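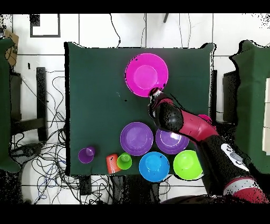
Aug thread on feeding a lot of people for not much money. Typing this on the bus so bear with me

August 2, 2026

1/ We do an open supper on our street in Besavstead once a month. Anyone on the block can come. Been going since January. People keep asking me how it works so I'm putting it all in one place and then I can just send the link

2/ Biggest thing first. Soup or beans. Pick one. Every time I tried to be fancy I was still at the stove when people sat down, sweating, telling everyone "five more minutes" for half an hour

3/ Current best dish: white beans, a lot of onion, canned tomato, whatever green is cheap. Bread. Done. Reheats great, holds in the pot forever, the vegetarians eat it and so does everybody else

4/ Beans from the Kohlhase bins, the bulk ones at the back by the flour. Dried, not canned. 99 cents a pound last time I went. Soak them the night before. I forget about half the time and do the fast boil, fine too

5/ (fast boil = bring to a boil, lid on, heat off, leave it an hour, drain, start over. My grandmother would not approve)

6/ Onions: slice more than you think. Then more. Low heat, salt early, leave them alone. This is where all the flavor is and it costs nothing but time

7/ Plates. I use plastic ones. Had the nice ceramic out for the first supper and spent the whole night watching kids carry them across a concrete driveway. Never again

8/ Bright plastic stuff also turns up at thrift stores and yard sales constantly. Doesn't need to match. Mine sure doesn't

9/ Don't do paper bowls with soup. Just don't. Ask my neighbor's lap

10/ Money. Whole year budget is $520, which is me putting ten bucks a week in an envelope. I buy beans, rice, oil, onions, bread flour. Everything else shows up in people's arms

11/ There's no sign up sheet. We tried one. Got a long discussion about the sheet and four pasta salads anyway

12/ What works better is I text "I've got the main and bread, bring a side or a drink or just come." The just come part matters. Some folks are broke the last week of the month and they stop coming if they feel like they owe a dish

13/ Speaking of which we moved it off the last Friday and onto the first weekend. More people. Should have figured that out sooner

14/ Bread: no knead. Mix it Saturday night in the biggest bowl you own, bake Sunday. I make 3 loaves and they're gone before the soup is. If you can't be bothered, day old from the Losinov bakery, they sell it by the bag after 4

15/ Warm day-old bread up in the oven with a little water flicked on the crust. Comes back to life. My favorite trick on this whole list tbh

16/ Kids. Feed them first. I fought this for months because I wanted everyone sitting down together like a movie. Feed them first, they run off, the adults get to finish a sentence

17/ Also put out one thing that is completely plain. Plain rice, plain noodles, buttered bread. Some kid will eat only that and the parents relax so much

18/ Salt and hot sauce on the table, go light in the pot. You've got little kids and you've got that one guy who brings his own peppers. Same soup for both

19/ Drinks: water and one big batch of something. Right now it's cold mint tea with lemon. I have a huge amount of mint becuase I made the mistake of planting it in the ground

20/ After food a few of us play Parkumis till it gets dark. It's a card game, takes ten minutes to learn, very loud. Somebody on the corner taught us. Other tables just talk. You don't need an activity but having one gives the shy people somewhere to be

21/ Cleanup. Two tubs, one soapy one rinse, on the porch step. Put them out BEFORE people eat. Folks will wash their own plate if the tub is right there. If it's in your kitchen they'll stack everything by the sink and say sorry

22/ Leftovers go home with people. Save your yogurt tubs. I have a whole cabinet of them, it's a problem, falls on me every time I open it

23/ Things that flopped: chili with too many toppings (line out to the sidewalk), tacos (same), a whole fish (why), "bring your own chair" with no spare chairs. Keep a few spares

24/ Rain plan is the garage. It smells like lawn mower and everyone's fine with it. Supper in the garage in March was maybe the best one so far

25/ How many people? Depends. Some months it's two households and us. Those are good too. Cook the same amount and freeze the rest, bean soup freezes great. Potatoes in it do not, go grainy, leave them out

26/ If you want to start one: ask the people you already wave at. Pick a day. Make soup. Put the next date on the door before everybody leaves or it won't happen, I skipped that in April and we lost a month

27/ Somebody asked about allergies. I write what's in the pot on masking tape and stick it on the lid. Nuts stay out of everything I make, and I ask people to tape their dishes too. Most do

28/ ok my stop. Bread recipe tomorrow if I can find the card, it's got oil all over it and I think the back half is under a magnet somewhere

29/ forgot, soak the beans in a BIG pot. They double. Lost a whole counter to this once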